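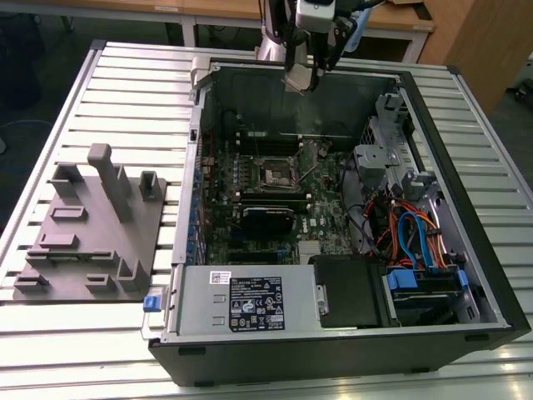 The arm at work over an open tower, gripper holding a small flat metal piece near the top rear of the chassis. The printed fixture plate is to the left. Bench: slatted aluminium, budget line 4.

Braleta: the bench, the arm and the money
Posted April 3, 2025 by Fiorella Tedesco

Welcome to the Braleta gallery, where we show people what their money went on. Braleta is the computer dismantling project at the Urnereck repair workshop. We take in old desktop machines, and we would like an arm to do some of the fiddly work on them while the humans do the rest. Getting to a working bench meant writing a budget, and then writing it again in a smaller font so the extra lines would fit on the page.

Several workshops have written to ask what they should plan for. My notes follow, in the order we paid for things.

The arm
Leased through D'Amico, with an option to buy in July. Osvaldo Caputo wanted to buy outright from the start and had a spreadsheet to prove it. The spreadsheet assumed we knew what we were doing, so we leased. If you are at the same stage, ask for the lease and purchase prices on the same sheet of paper, and ask what happens to the payments you have already made. Ours count towards the purchase, but only if we say so in writing before the option date. I have set three reminders.

The gripper
Quoted separately. I had pictured an arm as a thing with a hand on the end, and so, I suspect, does everyone who signs off a budget. The fingers, the mounting hardware and the cable to join them up were three lines on the quote, and the cable had the longest delivery time. Ours came from Gakus at 627 euros with one spare set of fingers. Order two spare sets. Computer cases are full of edges.

The bench
We nearly skipped this one. Liliana Bassi pointed out that a good arm bolted to a bad table is a very expensive way of shaking a table, and we found the money. The slots mean you can move things without drilling, which has already paid for itself in arguments avoided.

The fixture plate
Printed in grey, full of raised blocks and slots, with a tall post and a couple of brackets for good measure. A plate is cheap in plastic and dear in evenings. Gaetano Fiore drew ours, and then drew it again, and the budget had him down for "misc. design, half a day". Put the drawing time in as a proper line with a proper number next to it. Nothing else in our plan was so far out.

Things to practise on
Old towers cost us nothing to get and rather a lot to keep. They need shelves, and the shelves need a wall. A tower on its side with the panel off also takes up much more bench than one standing politely on the floor, so measure it lying down before you decide how far the arm has to reach. Look inside, too. Drive rails, power supply, brackets, a knot of cables in every colour: no two makers agree on where any of it should go, and each disagreement is another fixture or another afternoon.

Power, floor and cables
We budgeted for sockets and forgot the route from the socket to the bench. Walk it first, with a tape measure, and buy the next length up.

Training
D'Amico included one day. We used it up by lunchtime asking questions we should have asked before signing. A second day was extra, and worth it. Send two people, as the one you send will be on holiday the first time something stops.

The pot marked "other"
We set aside 2,000 euros and I was told this was pessimistic. It went on bolts, bits, a longer cable (see above), delivery of things I thought had been delivered, and more bolts. I have put the same again in next year's plan and no one has called me pessimistic this time.

What we left out
A second arm, a camera upgrade, and the very handsome enclosure on page one of the brochure. Osvaldo still has the page pinned up by the kettle. We would sooner find out which jobs the arm is good at before buying it a friend.

If you are drawing up your own list, write to me care of the Urnereck workshop and I will send you our blank budget sheet. It has the drawing time on it now. Please don't ask for the first version. More pictures will go up once the July decision is made, one way or the other.

Back to all galleries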